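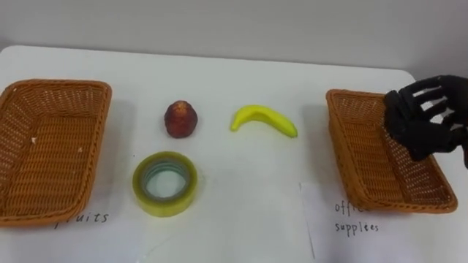

Lista de verificação antes de abrir portas: sala Moner, concerto dos Ostero

Versão comentada por mim, Catinca Dumitrescu, produção

Pediram-me que passasse a limpo a lista que uso na Moner e eu, como sempre, não consegui deixar os quadradinhos sossegados sem comentários ao lado. Aqui vai tudo, com o que encontrei na volta que dei à sala na tarde do concerto de agosto. Quem fizer a próxima que imprima isto, risque o que não interessa e escreva por cima (a lápis, por favor, que a última cópia ficou ilegível).

Sala: Moner, plateia em pé e balcão sentado
Lotação licenciada: 1.715
Bilhetes postos à venda: 1.000 na plateia, 380 no balcão
Banda: Ostero, oito em palco, com secção de sopros
Primeira parte: Levum
Início da volta: 14h30

1. SAÍDAS E CIRCULAÇÃO

1.1 Portas de emergência destrancadas e a abrir até ao fim
OK, com nota. A porta da rua de trás abre, mas raspa no chão nos últimos centímetros. Empurrei-a com o ombro três vezes e das três cedeu, só que eu vinha com balanço. Pedi que lhe aplainassem a base antes do próximo concerto.

1.2 Sinalização de saída acesa com as luzes da sala apagadas
OK. Apaguei tudo e fui de uma ponta à outra às escuras. Vê-se bem de qualquer ponto da plateia. No balcão, o sinal da esquerda fica tapado se alguém pendurar uma faixa na grade, por isso: faixas só do lado direito!

1.3 Corredor lateral livre
NÃO OK à primeira, OK às 16h. Estavam lá as caixas vazias da bateria, duas paletes e o carrinho do bar. Passou tudo para a doca. Eu sei que a doca é longe e que no fim da noite ninguém quer ir lá buscar nada, mas este corredor é a saída de metade da plateia.

1.4 Escadas do balcão: corrimão firme, fita antiderrapante nos degraus
OK. A fita do quarto degrau está a levantar num canto. Colei por cima, aguenta esta noite.

2. PALCO

2.1 Estrados nivelados e travados
OK. O Gianni Negri montou o estrado dos sopros mais alto do que no plano que recebi, e confesso que fiquei a olhar para aquilo de lado. Fui lá para cima saltar. Não mexe. Mesmo assim pedi uma barra atrás, porque o trombonista dos Ostero recua quando sola e eu já o vi chegar ao limite noutra sala.

2.2 Bordo do palco marcado com fita branca
OK depois de refeito. A fita da semana passada estava gasta no meio, mesmo onde o vocalista se põe.

2.3 Cabos presos e cobertos nas zonas de passagem
Pendente às 15h, OK às 17h10. Faltava a passagem entre os teclados e o estrado da percussão. O Ionuț Oprea disse que ficava feito até ao ensaio de som, e ficou.

2.4 Escada de acesso ao palco iluminada
OK. Luz azul, fraquinha, chega perfeitamente.

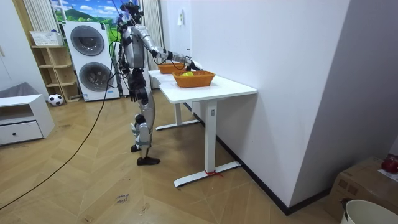
2.5 Monitores de chão fora da linha de saída dos músicos
OK, com nota. Os Levum entram pela direita e os Ostero pela esquerda, e na mudança de palco há um bocado em que toda a gente se cruza no mesmo metro quadrado. Combinámos que os Levum saem todos antes de entrar o primeiro sopro. Se alguém da próxima equipa quiser poupar dois minutos aqui, que não poupe.

3. ELETRICIDADE E SOM

3.1 Quadro do palco fechado e identificado
OK. Etiquetas novas, letra da Smaranda Chiriac, legível (obrigada, Smaranda!).

3.2 Diferenciais testados
OK. Testados um a um com o palco em silêncio. Avisem sempre os teclistas antes, eu esqueci-me em junho e ainda ouço falar disso.

3.3 Extensões sem emendas nem fichas partidas
NÃO OK. Uma retirada, a preta comprida do lado do amplificador do baixo. Tinha a ficha rachada. Cortei-lhe a ponta para não voltar ao serviço.

3.4 Nível sonoro medido na mesa e junto à grade
OK no ensaio. Junto à grade os metais furam mais do que parece na mesa, sobretudo no tema de abertura. O Gianni baixou as colunas da frente e ficou muito mais agradável, até se passou a ouvir a linha de baixo.

3.5 Tampões de ouvidos disponíveis
OK. 500 pares, divididos entre a entrada e o bar. Peçam ao bar que os ponha em cima do balcão. Na gaveta não os leva ninguém.

4. ESTRUTURAS SUSPENSAS

4.1 Cabos de segurança em todos os projetores
OK. Confirmados de cima, no passadiço, com o Ionuț a apontar a lanterna. Um dos laterais tinha o mosquetão aberto. Fechado e apertado.

4.2 Pano de fundo com certificado contra fogo
OK. O certificado da Pîrvu veio dobrado dentro do saco do pano. Tirei cópia e deixei no dossiê da entrada.

4.3 Peso total dentro do limite da teia
OK. Folha assinada pelo Emilian Tudose, guardada no mesmo dossiê. 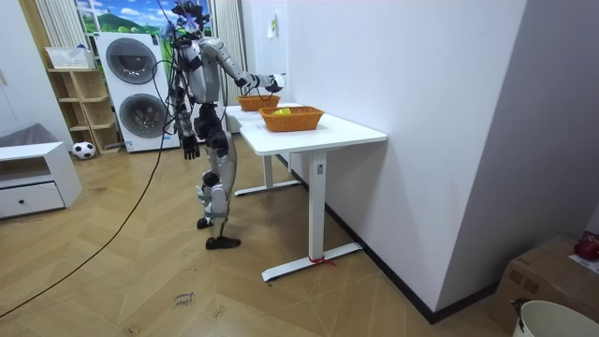 5. PÚBLICO

5.1 Grade da frente montada e travada
OK. Abanei-a com mais duas pessoas. As secções do meio pedem um aperto extra no pino, é folga antiga.

5.2 Plataforma para cadeiras de rodas livre e com boa visão
OK, com nota. A visão é ótima até aparecer um tripé à frente. Falei com quem ia filmar e o tripé foi para junto da mesa de som. Acrescentei uma linha no plano para ficar sempre assim.

5.3 Água gratuita na plateia
OK. Dois pontos, um de cada lado. Em agosto eu punha um terceiro, a sala aquece imenso quando começam as músicas de dançar (ou seja, todas).

5.4 Contagem de entradas a funcionar nas duas portas
OK. Rádios testados entre portas e mesa. O da porta norte tinha a bateria em baixo, trocado.

6. PRIMEIROS SOCORROS E FOGO

6.1 Posto montado, maca e acesso livre à rua
OK às 18h.

6.2 Extintores no lugar e dentro do prazo
OK, menos o do camarim grande, que andava a segurar a porta. Voltou ao suporte e arranjei uma cunha para a porta.

6.3 Máquina de fumo longe dos detetores
OK. Ensaiada com o tema lento dos Ostero, que é quando a usam mais. Nenhum detetor disparou.

7. PENDENTES PARA A PRÓXIMA VOLTA

Porta da rua de trás: aplainar a base.
Fita do quarto degrau do balcão: substituir a sério.
Pinos da grade: encomendar novos.
Extensão comprida: comprar outra, de preferência duas.
Terceiro ponto de água: falar com o bar.

Autorização para abrir portas dada às 19h40, Catinca Dumitrescu e Emilian Tudose. A folha original, com as minhas setas e rabiscos, está na pasta verde do escritório da produção.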